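Paper cups do not need a system, whatever the packet says. I've read three articles this year telling me to sort party leftovers by colour, and I doubt any of the authors had to clean up after a party.

What I'd keep from all that advice:

- Tip out every cup and can before you decide where it goes. An opened can looks the same full or empty from across the room.
- Pick one cup for small rubbish and stick with it. A bright one is easier to spot than a grey one.
- Don't stack cups with anything inside. They jam, and the rim tears when you pull.

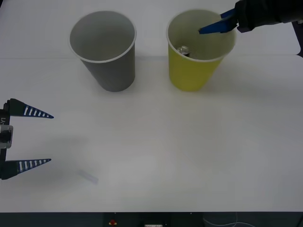
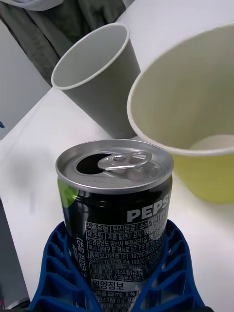
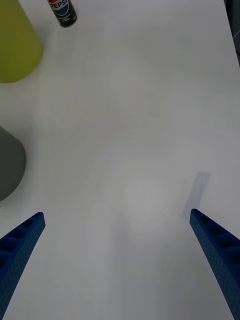 Cups, a soft drink can and a white table.

The Odwood people sell a 7-slot caddy for this sort of job. I tried it at our place in Brendcombe and went back to a plain bin bag after 2 goes. It takes up half the bench and the slots are too narrow to wipe.

Pull tabs are another one. You'll be told to snap them off and save them in a jar. Check whether your local depot wants them loose before you bother; mine wants them left on the can.

As for rinsing, a splash of cold water is plenty for a can. The 30-minute soak I keep seeing recommended seems like a good way to fill a sink. Paper cups I don't rinse at all. They go soggy, and many depots won't take them anyway, so ask first.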